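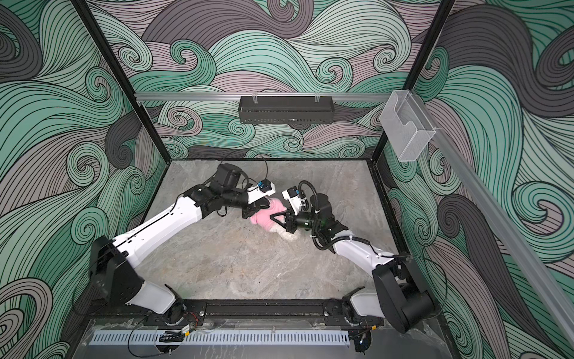 Matching the Wave: Why Large-Repeat Wallpaper Goes Wrong at the Corners

Walls & Surfaces | Feature

July issue
By the Laing Technical Desk

32 shares | 4 comments

Large-scale pattern has returned to residential walls after a long run of plain paint, and the most difficult category to hang is the continuous curve. Florals forgive a small error. A leaf that lands a little low still reads as a leaf. Waves, scallops and spirals with an outline do not behave this way, because the eye follows each line across the seam and registers any step in it.

The term that governs the work is the vertical repeat, the distance from one point in the pattern to the next identical point below it. It is printed on the label, usually beside a symbol showing the match type. A straight match lines up at the same height on every strip. A drop match shifts each strip by a fraction of the repeat, most often half, so that strips alternate in pairs. A random match needs no alignment and is rare in figurative papers.

Waste follows from the repeat. Each strip must be cut to a whole number of repeats, plus trimming allowance at top and bottom, and the remainder of the roll is often too short to use. On a paper with a long repeat, a roll that looks sufficient for four strips on area alone may yield three. Estimating by square footage is the most frequent cause of a shortfall, and a second order may come from a different print run. Run numbers should be checked before any roll is opened. Slight shifts in gray and mauve inks are hard to see on the roll and easy to see on the wall.

Where the problem starts

Walls are seldom plumb and corners are seldom square. The accepted method is to stop the paper just past an inside corner, cut it, and begin the next wall from a fresh plumb line, overlapping the narrow return. The overlap hides the discrepancy but removes a sliver of pattern. In a small print the loss disappears. In a wave with a dark outline it produces a visible kink running from baseboard to ceiling.

There are three ways of handling it. The first is to accept the kink and place it in the corner least visible from the door. The second is to make the overlap, then double-cut through both layers with a new blade and remove the excess, which gives a flat joint but leaves the pattern loss in place. The third is to treat each wall as a separate panel with no attempt at continuity, and to center the pattern on each one.

The third approach was used throughout the Bangate house, a narrow brick row property renovated over one winter, where the front rooms are out of square by enough to defeat any continuous match. The hanger set a centerline on every wall and worked outward. Curves meet at the corners at arbitrary heights, but they do so consistently, and the result looks deliberate. The dining room took 8 rolls, including one spare kept in the attic for repairs.

Substrate and paste

Non-woven papers are hung by pasting the wall. They do not expand when wet, so the strip can be slid into position and matched at once. Traditional papers are pasted on the back and must be left to soak, and every strip needs the same soaking time. A strip left longer will stretch further, and the match will drift toward the bottom of the wall even when the top is correct.

The surface underneath matters more than is generally assumed. Fresh joint compound absorbs water from the paste and leaves dry edges that lift within weeks. A coat of wallcovering primer evens out absorption and gives enough slip for adjustment. It also makes later removal practical. Glossy paint should be dulled with fine sandpaper and wiped down before priming.

Seams are rolled lightly, after a short wait. Heavy rolling squeezes paste out of the joint and leaves a shiny line that shows in side light.

Color and scale

Papers with three or four muted tones are easier to furnish around than high-contrast designs, though the line work sets the mood more than the ground colors do. The Clinby range uses thin black outlines on soft greens and grays. The Zoronard papers print the same kind of curve tone on tone, and small mismatches are correspondingly harder to find.

Scale should be judged from a full-width sample taped up at eye level and left through morning and evening light. A letter-size swatch shows color but rarely includes one complete repeat.

Cost varies with the print method. The Bangate dining room came to $289 in labor for preparation alone, before any paper was hung, and the owners regard it as the part of the budget they would not reduce. The stairwell is still bare plaster and will be primed in the fall.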